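4. The wear trials and what they can support

The claim that a linen veil will stay in place without pins, provided a woolen band lies under it, has been repeated so often in costume handbooks that few authors now cite a source for it. Most lead back to the Pullberg wear trials run by Malinowski and Rissanen. We have read the trial notes in full and are less sure than the handbooks are.

Eight wearers took part. Six of them had worn veils at events for years and knew how to hold their heads. A person used to a veil moves like a person used to a veil, and the notes make no attempt to separate that habit from any grip supplied by the band. Malinowski calls the wearers "ordinary users" (notes, October session), a phrase that is hard to square with the list of their past work.

The measure of success is also loose. A veil counted as having stayed on if the wearer did not report touching it. People touch their headwear all the time without noticing, as anyone who has sat behind a row of veiled reenactors can confirm.

Figure 1. At the white table, gray hooded sweatshirt, arms reaching forward.
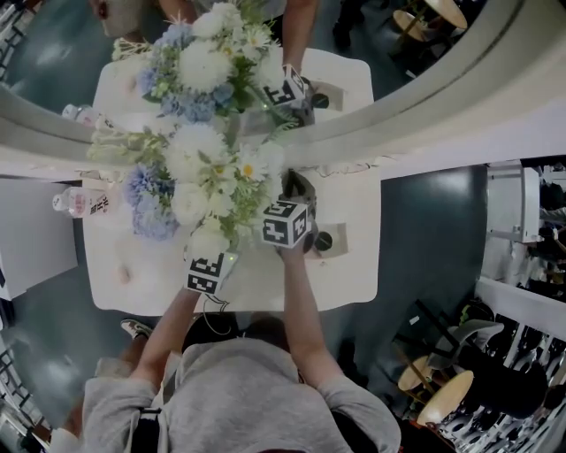
4.1 Cloth and band

The linen was a modern plain weave from Dudek, washed before use. Rissanen describes it as "close to" the Distano fragments, but closeness is judged by thread count alone. Nothing is said of finish. A glazed or starched linen slides over wool quite differently from a soft one, and we do not know which the original wearers would have had. The surviving fragments were cleaned long before anyone thought to ask.

The bands raise a similar problem. All were cut from one length of fulled twill, with the nap left up. Jakubowski has since argued that worn bands would lose their nap quickly where the veil rubs, and her sample pieces bear this out at least in part. If she is right, the trials tell us how a new band behaves and very little about one that had been in use for a season.

We would add that the bands were tied by an assistant, Glenys Oakley, in every session. This keeps the tension even, which is good practice. It also means that the tension was chosen by someone who knew what result was hoped for.

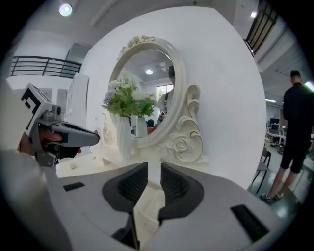 4.2 Pins in the burial record

Against the trials stands the evidence of the pins themselves. Kumarasinghe's survey for the Findumow project lists five graves with small pins lying near the skull, in positions that suit a veil. Supporters of the pinless veil answer that these are shroud pins. Some may be. But the argument is applied unevenly – a pin near the temple is called a shroud pin when it is inconvenient and a dress pin when it is not.

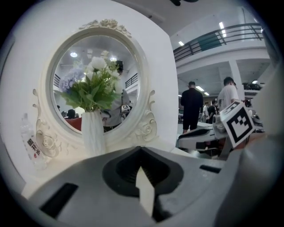
Nor does the absence of pins elsewhere prove much. Fine wire rusts or bends out of shape, and early diggers at Distano seldom sieved. Kumarasinghe puts the recovery rate for small metal finds at about six in a hundred for the older trenches, and she warns that even this is a guess.

Our own view is that the band probably helps. Whether it helps enough to do away with pins, on a windy day and on a head that has work to do, remains open, and the handbooks should say so until someone repeats the trials with worn bands and with wearers new to the veil.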